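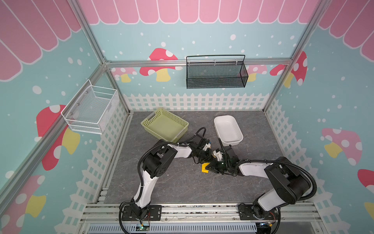 FLORKHOLM COMMUNITY COLLEGE ROBOTICS CLUB / TWO-ARM TEAM

Print | E-mail

Oct 18, 2026

OK, long overdue thread about what our half of the club has been up to this semester, for everyone who keeps asking me in the cafeteria and then has to leave for class before I get to the good part.

Short version: we have two arms, we have a task that looks like something a toddler could do, and we have been at it every week since school started. I love it so much!

The task is part of the Drerkska Challenge, the student two-arm contest. Every team gets the same list of handling jobs and picks which ones to enter. You can go for the stiff, well-behaved stuff (blocks, cups, lids) or you can go for the soft stuff, which is worth more points and makes everybody cry. Guess what we picked.

So yes, mushrooms and a picket fence. We voted on the wall panels in April and the mushrooms beat plain white by a mile. I was on the plain white side and I have come around completely. I look at those walls for hours a week and I'd rather look at those than at nothing.

Budget talk, because two people in my replies asked. We had $2,320 for the year from the student activity fund, and that had to cover everything that wasn't already in the lab: spare cable ties, fasteners, baskets, trays, printing, the contest entry fee. The arms themselves belong to the engineering department and we sign up for them in blocks like everyone else.

How it works day to day: one person drives the arms through the job by hand, we record it, we do it again. And again. Then we train on the recordings overnight and the next afternoon we get to see what the arms learned from us, including our bad habits. I apparently hesitate before I close a gripper. Now so does the robot.

Current total is 267 recorded runs that we're willing to keep. The full pile is 953, so you can do the math on how picky we got. Some of the rejects were software hiccups, but a lot of them were just us being sloppy on a Thursday when everyone wanted dinner.

What gets a run thrown out, if you're curious: grippers bumping each other, somebody's hand in view, the driver stopping halfway to ask a question out loud and forgetting what they were doing (me, several times).

The thing I did not expect to be hard is getting two arms to share. One arm by itself is fine, you learn where it can reach and you stay in that area. With two you're always thinking about elbows — not the grippers, the elbows, and then the wrists, because all the bulky parts want to be in the middle at once.

We came up with a rule for it, which is that one arm holds and one arm works, and you say out loud which is which before you start. "Left holds, right works." Sounds silly, cut our bumps way down. If you're starting a two-arm project, steal this. 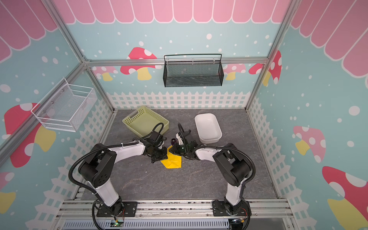
Soft stuff is my favorite part of the whole project and also the part that keeps me up at night. A block is the same block every time you pick it up, but anything floppy comes back with a new shape and the arms have to deal with it. Look at all the creases in that yellow piece, and how the bottom spreads out toward you while the narrow part goes up between the grippers. If you pinch an inch to the side, you have a totally different problem on your hands. And the little purple round thing is sitting right behind it next to the right arm, so whoever is driving has to keep track of that too. I've gotten into the habit of doing the first pinch really slowly and then going at normal speed for the rest, and I'm trying to get the other drivers to do the same so the recordings match.

Matching recordings is my soapbox at the moment, sorry. We had a stretch where each of us was doing the job our own way, all of them perfectly good ways, and the trained version came out as a weird blend that started like me and finished like somebody else. Now we watch a couple of each other's runs before we sit down to drive.

We also argue about the green basket. It goes back left, the white one goes back right, but how exactly should they be turned? One camp wants them in the same spot every single time. My camp wants them nudged a bit between runs so the arms don't just memorize a place on the table. We're nudging. For now.

Things I've learned that have nothing to do with robots: label your files the same day. Eat before lab. Don't schedule a training run for the same night the network is down for maintenance (we did this twice).

Next up is the practice meet in Pernatby, where we get 6 tries at each job and they keep the best one. We're bringing two jobs for sure and maybe a third if the nudging camp and the no-nudging camp can agree on anything before then.

After that we want to try the gripper pads from Saengthong that the other half of the club uses on their rover arm. They're grippier than ours and a bit thicker, so I think we'd have to redo a chunk of recordings, and I'm not looking forward to breaking that news at the next meeting.

We could use more drivers! You don't need to know how to code, I barely did when I joined. If you can play a video game with some patience you'll pick it up in an afternoon, and we'll sit next to you the whole first session. Second years and evening students are super welcome, we have a late block now.

Open lab is Thursday after 4, come in through the side door by the machine shop and yell if it's shut.

Will post more once I've gotten through the new recordings, I have a whole folder to sort tonight and I've been writing this thread instead of doing it

Print this page | E-mail this page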